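Drultwood Equipment Users' Day
Speaker notes: "Looking after a forklift mast, chains and forks"
Speaker: Lertchai Boonchu
January 16, 2026

Opening

Good morning. My name is Lertchai Boonchu and I run field service for Drultwood. Most of you know me from the phone. I want to use this slot to talk about the front end of the truck: mast, lift chains, carriage, forks. I'm leaving engines, batteries and tires alone. Solange Boyer has the session after lunch on batteries, so please hold those questions for her.

(Ask for hands: who runs mostly electric counterbalance, who runs gas, who runs reach trucks. Adjust the reach truck part to suit.)

We look after 285 trucks under contract at the moment. Last year we raised 159 jobs on those trucks that had to do with the mast or forks. I went through the job sheets myself in the week before Christmas. A large share of them were things that an operator or a yard supervisor could have caught on a walk-round, weeks before we were called.

Slide 2: Forks

Start with the forks, which get the least attention. People think of them as two lumps of steel. They wear, and they wear in a place you don't look at much, on the underside of the blade toward the heel. The wear comes from dragging. If the operator comes into a pallet low, or drives with the tips scraping, the heel goes thin.

The working rule is ten percent. When the heel has lost ten percent of its original thickness, the fork is done. Ten percent off the thickness costs you a good deal more than ten percent of the capacity.

Measure with fork calipers. A tape is no good for this. Take the shank measurement first, high up where nothing rubs, and set the outer jaws to that. Then bring the inner jaws down over the heel. If they pass over, the fork comes off the truck. We sell the calipers at the counter, and so does everybody else, and I don't mind where you get them.

(Pass the worn fork section around. It has been ground clean, but warn them about the edge.)

Other things to check on forks:

Tip height. Set the forks level and compare the two tips. Your manual or the standard you work to will give the limit. If one is lower, find out which fork has moved and why.
Cracks. Look at the heel and at the welds on the top and bottom hooks. Wipe the grease off first.
Locking pins. They should drop in and stay in. A pin held with wire is a missing pin.
Markings. If you can't read the capacity stamp, you don't know what you have.

Replace forks in pairs. I get asked every month if one will do. Order two.

And no welding. No heating a bent fork to straighten it either. If somebody on site has done this, we would like to know, and we won't make a scene about it.

Slide 3: Lift chains

Chains stretch. What is happening is that the pins and plates wear against each other and the whole chain gets longer. The limit on most trucks we see is three percent, but check the manual for yours, because there are exceptions and a few of them are lower.

Use a chain gauge on the part of the chain that runs over the pulley in normal work. If you measure near the anchor, you'll get a lovely result every time and it will mean nothing. On a truck that spends its day lifting to the second beam, the worn part is not in the same place as on a truck that goes to full height.

Things that shorten a chain's life in the yards we visit:

Running dry. Rust between the plates shows up as a reddish powder.
The wrong lubricant. Thick grease sits on the outside and holds grit. Use a chain oil that gets in between the plates.
Pressure washing. It takes the oil out and puts water in. If you must wash the mast, oil the chains the same day.
Uneven adjustment. One chain does the work and the other goes along for the ride.

On adjustment, press each chain with your thumb at the same height with the carriage raised a little and the truck off. They should feel the same. Never put a hand near the chain with the carriage loaded, and never reach through the mast for any reason.

Slide 4: The Bodin job

Some of you have heard this already. Bodin had a three-stage truck in their timber shed, with 2,568 hours on the clock. The complaint was that the load "twitched" at the top of the lift. The first visit was mine. I checked the tilt cylinders and the carriage rollers, found one roller a bit loose, shimmed it and left. Two weeks later it was twitching again.

The second visit found a tight link in the left chain. One link was seized with rust and would not lie flat as it came off the pulley. Every time it went round, the carriage gave a small jump. I had measured the stretch on that chain and it was inside the limit. I had not watched it run. So now we do both, and it is on the sheet: measure the chain, then watch a full lift and a full lower, empty, from the side, standing well clear.

Bodin changed both chains and the anchor pins, and they moved the truck's parking spot away from the open door, where it had been getting rained on.

(If running late, skip to slide 6.)
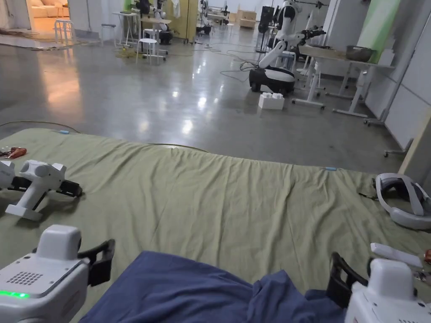 Hand-held grippers over an olive-green mat, concrete floor beyond.

Slide 5: Mast rails and rollers

Raise the mast a bit, set it on blocks the way the manual shows, switch off, take the key out. Then look at the rails with a flashlight. You want an even shiny track where the rollers run. What you don't want is flakes of metal, or a bright line down one edge. A bright line means the carriage is running out of square, and that usually goes back to off-center loads.

Rollers should turn by hand once the weight is off them. A roller that doesn't turn will slide, and it will cut a flat on itself and a groove in the rail. A roller is a cheap part. A rail section means pulling the mast, and on a three-stage that is two people for most of a day, plus a hoist.

Grease the rails lightly. I see a lot of masts with grease hanging off them like candle wax. It collects dust and shrink wrap and bits of pallet, and then the operator can't see through the mast, and then he leans out to the side to look. Wipe the old grease off before you put the new on.

Side play: stand in front with the carriage lowered and the truck off, and push the carriage left and right. A little movement is normal. If it knocks, book it in.

Slide 6: Hoses and cylinders

Short section. Look at the hoses where they go over the pulleys and where they pass the cross members. Rubbed outer cover is a warning. Exposed wire braid is a stop. Don't feel for a leak with your hand. Use a piece of cardboard. Hydraulic oil under pressure goes through skin, and the wound looks like nothing much for the first few hours. If it happens, go to the hospital and tell them it was hydraulic injection. Use those words.

Mast drift: put a rated load up, switch off and watch the height against a chalk mark. Your manual gives the allowed drop over a set time. If it's outside that, it could be the cylinder seals or it could be the control valve, and guessing gets expensive.

Tilt cylinders need to reach the end of travel together. If one gets there first, the mast is being twisted each time the operator tilts fully back.

Slide 7: Attachments

Side shifts, clamps, rotators. Every attachment takes something off the capacity, both by its own weight and by pushing the load forward. The truck needs a data plate that shows the capacity with that attachment fitted. If you buy a used clamp and bolt it on, the old plate is wrong. Talk to the truck manufacturer or the dealer about a new plate before it goes to work.

We fit the Gerkberg side shift and the Nurnora one. People ask which is better. The Nurnora has easier grease points to get at. The Gerkberg has a bearing pad you can change without taking the whole carriage off. Both are fine if they are greased and neither lasts if they are not.

Lower hooks on a hang-on attachment: check the bolt torque after the first day's work and again at the first service. They settle.

Slide 8: Who does what

Daily, by the operator, before the shift: forks and pins, chains by eye, hoses by eye, leaks on the floor, one full lift and lower empty, listen for anything new. It takes a few minutes. Write it down even when there is nothing to write.

Monthly, by somebody on site with a bit of training: oil the chains, check chain tension, clean and grease the rails, check side play.

At service, by us or whoever you use: chain gauge, fork calipers, roller clearance, cylinder mounts, drift test, anchor pins. Ask for the numbers. A sheet that says "chains OK" is no use to you next year. A sheet that says 1.4 percent left and 1.6 percent right tells you how fast they are going.

Multi-shift sites and cold stores should do all of this more often. Salt and fish are the worst, then fertilizer.

Slide 9: Questions

Likely ones, with answers to hand:

Can we join a new piece into a worn chain? No. Change the complete chain, and change both.

Are pattern forks all right? Yes, if they are stamped, certified and the right class and capacity for the carriage. Bring the paperwork and we'll look at it.

How long should chains last? Depends on the work. I have taken off chains that were finished in two years and chains that were still good at nine.

Do you train operators on the daily check? Yes, on your site, on your trucks. Solange keeps the bookings. See her at the desk by the coffee.

(Handouts are in the box under the table: daily check sheet, chain wear table, fork wear table. Collect the fork section before people leave the room.)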